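Small bathroom, one black shelf unit, too much stuff – how do you sort yours?

Posted in Storage and Tidying, April
By cadi_wynne
Print this page | E-mail this thread

cadi_wynne
We moved in at the end of winter and the bathroom has one piece of storage in it, a black shelf unit from Storo that we brought from the old flat. It has a shiny top panel and a lower shelf, 80 cm wide. Everything lives on it: cleaning sprays, my skin things, my partner's shaving things, plasters, spare bits of plumbing, cotton wool. Whatever I want is behind something else.

I'm giving it a proper going over this week and would like to know how other people split theirs. Do you keep cleaning products with toiletries or well apart? And do you keep anything on the top, or leave it clear? I don't want to buy another unit. The budget is 300 kroner for boxes or baskets and that's it.

raili_l
Clear top, always. Once one thing is allowed up there, you have ten by the end of the month.

Cleaning products go somewhere else altogether in our house. Ours are in a bucket under the kitchen sink and I carry the bucket to whichever room I'm doing. It means one set of sprays for the whole flat.

jhun_d
I disagree with the bucket. If the spray is in the kitchen I don't go and get it, so the basin doesn't get wiped. I keep one bottle in the bathroom and it gets used most mornings. It doesn't have to sit next to the face cream, just give it its own end of the shelf.

For baskets, look at the Miettinen ones with straight sides. The sloping kind waste a lot of room at the bottom. Measure the gap between the shelves before you go, and take off a bit for getting your hand in.

cadi_wynne
Thanks both. The gap is a good point, I'd only measured the width.

I'm with Jhun on the spray, I think. I know what I'm like. The kitchen is at the other end of the flat and I'd leave it.

halina_w
How often do you empty the whole thing? I do mine twice a year and it takes less than an hour. My order is:

1. Everything off, onto a towel on the floor.
2. Wipe the top, then each shelf, then the feet.
3. Throw out what is finished, dried up or past its date. Medicines go back to the chemist.
4. Put like with like before anything goes back.
5. Daily things at the front, the rest behind or in a box.

Step 4 is where people go wrong. They start putting things back while there is still a pile on the floor, and the pile ends up on the top shelf.

branislav_m
I would leave the plumbing bits out of the bathroom. Metal parts are heavy and they have edges, and if one tips over on a glossy shelf you'll have a scratch. Mine are in a toolbox in the hall cupboard with the washers and the tape. Label the bag with which tap it's for, or in two years you won't know.

raili_l
Agree about the label. I threw away a perfectly good valve once because neither of us could say what it belonged to, and then the shower needed it.

jhun_d
Or keep it in the bathroom, in a box with a lid, on the bottom. The place you need a spare tap part is the bathroom. I don't see why it has to go in the hall.

branislav_m
Because you need the spanner as well, and the spanner is in the hall.

jhun_d
Fair enough, if you have a hall cupboard. We haven't.

cadi_wynne
We've got a hall cupboard but the hoover fills it.

Started this afternoon, about an hour in. I've got as far as the corner with the chrome fitting and the spray, and I had forgotten how many little bottles there were. The cloth or tissue or whatever it is has been left on the top for now, before Raili says anything.

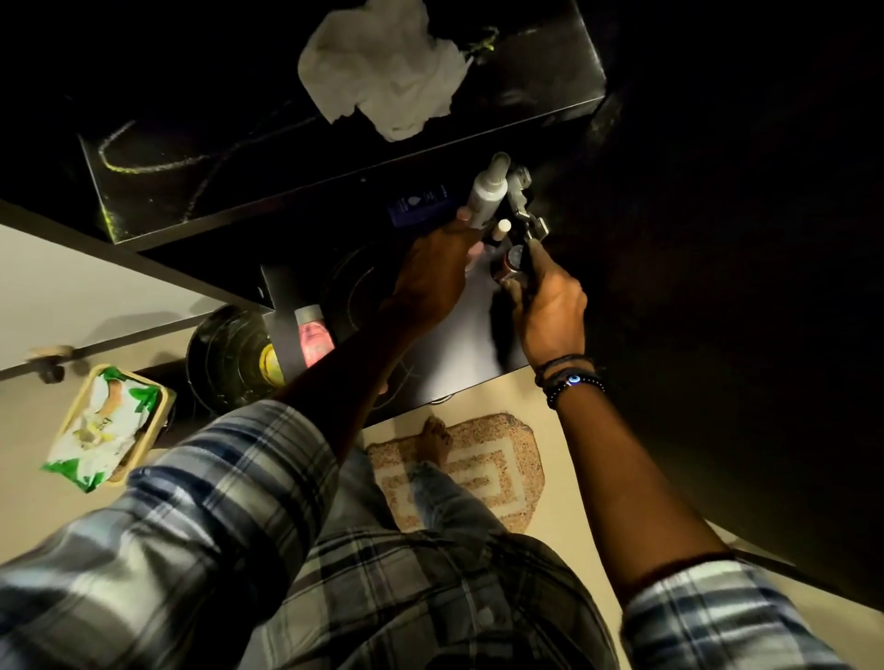 WHAT GOES WHERE – my plan so far

cadi_wynne
I've written this down so I stick to it. Tell me if something looks daft.

Left end: cleaning. One spray, a cloth folded up, the descaler.
Middle: a basket for me and a basket for him.
Right end: plasters, thermometer, nail scissors, cotton wool, in one box with a lid.
Bottom, at the back: metal bits in a bag with a label on it.
Top: clear, apart from a hand towel.

The small bottles and pots are the part I haven't solved. If they stand loose they get knocked over, and in a deep basket they sink to the bottom and I buy the same thing again.

halina_w
It looks sensible. For the small ones use a shallow tray, something no higher than the shortest bottle. I use the lid of an old biscuit tin with a bit of kitchen roll in it. You can pull the whole tray out, and if something leaks it stays in the tray.

I'd swap the descaler for something less used, though. Do you need it more than once a month?

cadi_wynne
More than that here, the water is very hard. The shower head furs up in a couple of weeks.

raili_l
Then keep it, but on the bottom, please. Anything that can drip should be under the things you put on your face. I'd say the same about the spray.

jhun_d
A trigger or pump bottle won't fit on the bottom of most of these units. Ours is too tall by a finger's width and I had to lay it on its side, and then it dribbled. Stand it upright where there's height and put a saucer under it if you're worried.

raili_l
Or decant it into a shorter bottle.

branislav_m
Please don't decant cleaning products. If you must, put the full name on the new bottle, and never use one that had drink or shampoo in it. And don't store bleach next to descaler, whichever shelf they end up on. They must not mix.

raili_l
I meant a proper spray bottle with a label, but yes, point taken.

cadi_wynne
No bleach in here, so that's one thing less. I'll leave the spray in its own bottle.

Question about the glossy panel. It shows every mark. What do people use on theirs? I've tried the bathroom spray and it leaves smears.

halina_w
Warm water with one drop of washing-up liquid, then a dry cloth straight after. The smears are mostly from using too much product. I'd avoid the rough side of a sponge.

jhun_d
I use Prakden glass cleaner on mine and it comes up fine. Try it at the back corner first, as I don't know what your finish is.

branislav_m
Water and a dry cloth. Old cotton T-shirts are better than kitchen roll, which leaves bits on black.

raili_l
I gave up on a glossy black top and put a mat over it. Etetti do a thin grey one you can cut with scissors. It cost me 80 kroner and I rinse it in the shower. It isn't pretty but I no longer see the dust.

cadi_wynne
Washing-up liquid and a T-shirt worked. I did go over it twice. I might look at the mat later on if I get tired of wiping, but I like the shine and it would be a shame to cover it.

The baskets are next. The Miettinen straight ones come in two heights and the low one would leave a hand's width above it. Would you get two low ones or one low and one tall?

jhun_d
Two low. You can see in from above.

halina_w
Two low for me as well.

raili_l
One tall. Hairbrush, deodorant and razor all want to stand up. With two low ones they lean over the edge and catch on the shelf when you pull the basket out.

jhun_d
The brush can lie down.

raili_l
Ours can't, it has a long handle. Cadi, get the two longest things you own and take them to the shop with you.

cadi_wynne
I stood our things up next to a tape measure. His deodorant is the tallest and it would just fit in the low one with the lid on. So two low ones, and my brush can go on a hook on the back of the door.

I threw out 12 things in the end, most of them nearly empty. Two tubes of the same hand cream, both open. The metal bits are in a freezer bag with a label, at the bottom for now. Branislav, I will move them to the hall if we ever find another place for the hoover.

branislav_m
Good. Write the date on the label too. And put the small washers in their own bag inside the big one, they work their way into the corners.

halina_w
Did you pull the unit away from the wall while it was empty? It's the only time it's light enough, and there's always dust and hair down there. Check that the wall behind is dry as well. Ours had a damp patch that we wouldn't have found otherwise.

cadi_wynne
Not yet. I'll do it tonight before the baskets go in. Does anyone leave a gap behind theirs, or is it flat to the wall?

branislav_m
Two fingers.

raili_l
Flat to the wall here, things fall down the back if there's a gap.

jhun_d
Gap. Ours is an outside wall and it gets cold in there.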